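Giromar hot chocolate - have they changed the recipe?

Posted in Cafés & Chains

I wait all year for the Giromar spiced orange hot chocolate and it came back in December, hooray! I've had 2 so far, from the Mulcahy branch, and both tasted much less orangey than I remember, with a sort of malty thing at the end. Still lovely! But has the recipe changed, or is it my taste buds?

mustero_mug
Not just you! I asked at the counter and they've moved to a Zastton syrup this winter, so the orange is softer. Ask for an extra pump and have it with whole milk - it's gorgeous, very nearly the old one. The malty taste is the new chocolate powder, I think, and I've grown to love it. Go before 9 in the morning if you can, they have time to whisk it properly then and you get that thick foam on top!

pixelbun
tastes the same to me but i always get the large with cream so who knows
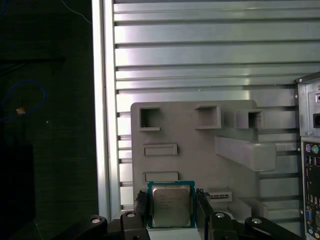
A processor, held by its edges.

teapot900
Second the extra pump! Also try it with oat milk, which brings the spice right out (cinnamon mostly, and a bit of clove). The branch near me does a small one as well, if you'd like to test both versions side by side. I did exactly that last week and the oat one won easily.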